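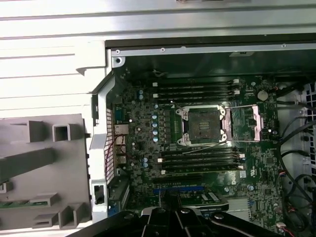
How Do the Bubbles Get Into Fizzy Drinks?

Open a bottle of sparkling water and you hear a hiss. Then the bubbles start to rise. Before you took off the cap, there were hardly any bubbles to see. So where were they?

The gas in the water

The bubbles are made of a gas called carbon dioxide. You make some of it yourself every time you breathe out. It has no color, and in small amounts you can't smell it.

Carbon dioxide can dissolve in water, a bit like sugar does. When you stir sugar into a glass of water, the grains get smaller and smaller until you can't see them. The sugar is still there, and you can taste it. Gas can do the same thing. While it is dissolved, you can't see it at all.

Pushing it in

At a drinks factory, the water is chilled first. Cold water holds more carbon dioxide than warm water does. Then the cold water goes into a strong tank, and the gas is pumped in on top of it under pressure. Pressure means pushing. The gas is squeezed so hard that a lot of it goes into the water.

The drink is then poured into bottles or cans and closed tightly. A little gas sits in the space above the drink and keeps pressing down on it, so the rest of the gas stays dissolved. That is why a new bottle of soda feels so hard when you squeeze it.

At the Sperling bottling plant in Brolterton, one filling line can close 247 bottles in a minute. Tharun Achari works on that line. He checks the pressure in a few bottles every hour with a gauge that pokes through the cap. If the number is too low, the drink will taste flat. If it is too high, the bottle could leak.

What happens when you open it

When you twist the cap, the squeezed gas at the top rushes out. That is the hiss. Now there is much less pushing on the drink, and the water can't hold all its gas anymore. The extra gas starts to come out as bubbles.

Bubbles need a place to start. Look closely at a glass of soda and you will often see them rising in thin lines from the same few spots. There may be a tiny scratch in the glass there, or a bit of dust. A small pocket of air gets trapped in the scratch, and gas from the drink moves into it. When the pocket gets big enough, a bubble breaks off and floats up. Then another one starts to grow.

Why shaking makes a mess

If you shake a bottle, the gas at the top gets mixed into the drink as lots of very small bubbles. Each of these is a starting place. Open the bottle right away and all of them grow at once and push the drink out with them - onto you, usually. Let the bottle stand for a while and the small bubbles float back to the top.

Why soda tingles

Some of the carbon dioxide joins with the water to make a weak acid called carbonic acid. It gives plain sparkling water its slightly sour taste. Your tongue feels it as a prickle. The bubbles bursting are only part of the tingle.

Sodas have other things in them too, such as sugar, flavors and often a second acid like citric acid, the one found in lemons. Many sodas are mixed from a thick syrup. At a snack bar, the syrup and the sparkling water are kept apart and meet at the nozzle, just above your cup.

Try it: raisins in soda

You will need:
a tall clear glass
fresh, cold sparkling water or clear soda
5 or 6 raisins

Fill the glass almost to the top. Drop in the raisins and wait.

The raisins sink at first. Raisins are wrinkly, so bubbles have plenty of places to form on them. When a raisin has enough bubbles stuck to it, it floats up. At the top some of the bubbles pop, and the raisin sinks again. Count how many trips one raisin makes in two minutes. Then try again with soda that has been left open overnight - what changes?

Ask a grown-up before you eat the raisins. They get rather soggy.

Words to know

Carbon dioxide: the gas in fizzy drinks.
Carbonated: with carbon dioxide dissolved in it.
Dissolve: to mix into a liquid so completely that you can't see it.
Flat: what people call a fizzy drink that has lost most of its gas.
Pressure: how hard something pushes on a surface.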